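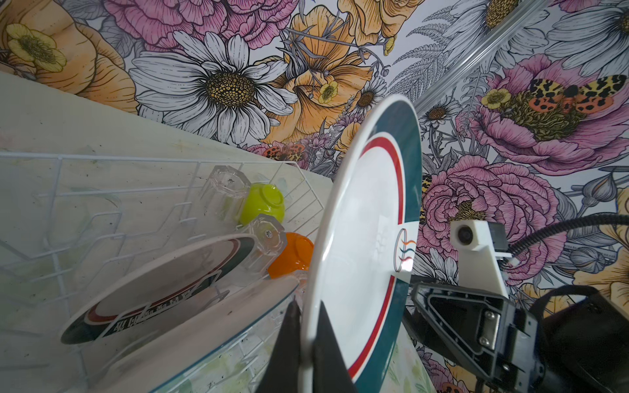 My rack by the wall, with the teal plates

Plates in the dish rack: which way do you face them?

Posted 10 October 2020 by Roald Kvam

Hello all. English is not my first language, so please excuse mistakes. I have a small white wire rack and I put everything in it: plates with the teal rim, glasses lying on their sides, two bowls upside down. My question is about the glasses. Should they lie, or stand with the mouth down? My wife says that lying is wrong.

sturberg_5
Your wife is right. In a glass that lies down, water stays inside. Stand it on the rim and tilt it a little.

Jistomach
I do not agree. In a wire rack my glasses fall when they stand. I lay them with the mouth a bit lower and after 30 minutes I wipe them with a towel. Bowls upside down is good.
Also, please peel the labels from the bottom of the glasses. Warm water and a little cooking oil.

Roald Kvam
Thank you, I had forgotten the labels. I will try the oil. The plates I lean in the slots, is this fine?

warraich
Fine, but leave one slot free between them. And I would move the rack away from the wallpaper. Mine got brown spots by February, and it also had flowers.

sturberg_5
Wallpaper can be washable, you don't know which kind he has.

warraich
Mine was "washable" too.

Roald Kvam
I will move it a little. The glasses we still discuss at home.

Last updated: 10 months ago

Related threads
Pale countertop with stains, what to use?
Anodard rack, is the coating good?
Do you rinse before or after the soap?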